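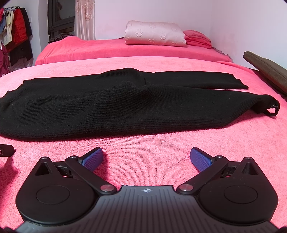
A reader in Allumby wrote in October to say that black knitwear can't be washed at home at all, that it goes grey by the third wash whatever you do, and that anyone claiming otherwise is selling detergent. I don't sell detergent. I half agree about the grey.

How to wash a dark jumper without ruining it
27 November 2022

Start with the care label, but don't treat it as gospel. "Dry clean only" on plain wool or cotton is often the maker covering itself. On anything lined, beaded or pleated I would believe it. "Hand wash" usually means what it says.

Next, see whether the dye runs. Dampen a bit of inside seam, press a white cloth on it and look. A faint smudge is normal on black. If the cloth comes away properly dark, wash the thing alone and expect it to fade.

Turn it inside out. Most of what people call fading on knitwear is fuzz, where the surface has been rubbed up and catches the light. No special liquid will fix that. I tried Grunotar dark wash for a whole winter against the cheapest wool liquid in the shop, on two jumpers bought the same day, and couldn't tell them apart by spring. Two jumpers prove very little, I know. The bottle didn't offer any proof either.

Washing by hand

Fill a basin with cool water and stir in a small amount of liquid before the jumper goes in. Less than the cap suggests. Leftover soap dries as a pale film, and plenty of "faded" black jumpers only want another rinse.

Push it under, squeeze gently, leave it for 6 minutes. I have seen advice to soak overnight and can't think what it is supposed to achieve, apart from blue water. Rinse until the water stops feeling slippery. Vinegar in the last rinse is harmless enough, though I don't believe it "locks in" modern dye.

Washing by machine

Wool cycle, cold, mesh bag, nothing with zips in the same load. Keep the spin low. My old Vik machine had a setting marked "delicate" that felted a cardigan, so run something you don't love through first.

Drying

Don't wring and don't hang. Roll the jumper in a towel, lean on it, then unroll and lay it flat on a dry towel, away from the radiator. Pull the cuffs and hem into shape while they're damp. Turn it over the next morning.

Bobbles

A cheap fabric shaver does the job if you go lightly. The Trorus comb is fine on thick wool and tears holes in anything thin, whatever the packet says. Shave when fully dry, and stay away from the seams.

And wash it less. Airing by an open window deals with most smells, except frying.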